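Procurement planning for bench manipulation cells

Procurement planning for bench manipulation cells is the work of choosing, pricing and scheduling the equipment that lets a small robot arm handle objects on a tabletop. It is most often done by schools, repair shops and small research groups buying their first or second cell. The field has a pleasantly low barrier to entry: a team with a sturdy table and a few wooden blocks can learn an amazing amount before it spends real money on parts.

Scope of a budget

A typical budget separates the arm, the gripper, the cameras, the computer and the bench. Newcomers tend to put nearly everything into the arm. The Plosdale workshop, whose planning notes are widely copied, set aside $3,000 for everything except the arm and still found the line for spare fingers too small. Fingers wear, and they are also the part people most want to swap — a new shape can open up a whole new set of tasks for the price of a lunch.

The object set belongs in the budget too, even when it costs nothing. Plain wood remains a favorite because it is cheap, easy to cut and safe to drop. Pieces of different heights and widths, set close together, make good practice for planning an approach. 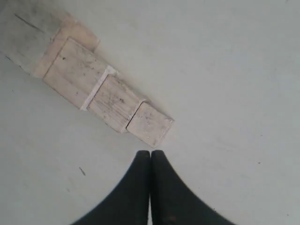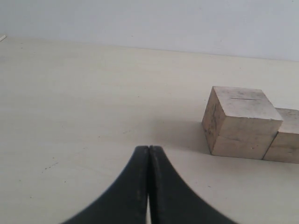

Choosing a gripper

Two-finger grippers dominate small cells. Buyers compare opening width, grip force, finger length and the cost of replacement tips. Opening width should be checked against the widest object in the set, with room left over for small errors in position. Ximena Serrano, who drew up the Plosdale list, recommends ordering 12 spare tips with the first purchase and keeping 2 of them unopened for comparison as the others wear.

Suppliers and lead times

The Plosdale list compares quotes from Fovulico and Jekimum for grippers and mounts, and from Pacheco for benches. Mixed orders are common and usually work well, provided the bolt patterns are confirmed in writing. Orders placed in May came in faster than those placed at the start of the school year.

Scheduling

Many plans are split into three stages: bench and lighting, then arm and gripper, then cameras and storage. The first stage is easy to rush, yet a level table and even light make every later stage more fun. Wrist cameras are normally bought with one spare cable each — the cable bends with every move of the arm and is often the first thing to fail.

See also: Gripper finger design; Shared equipment funds; Tabletop lighting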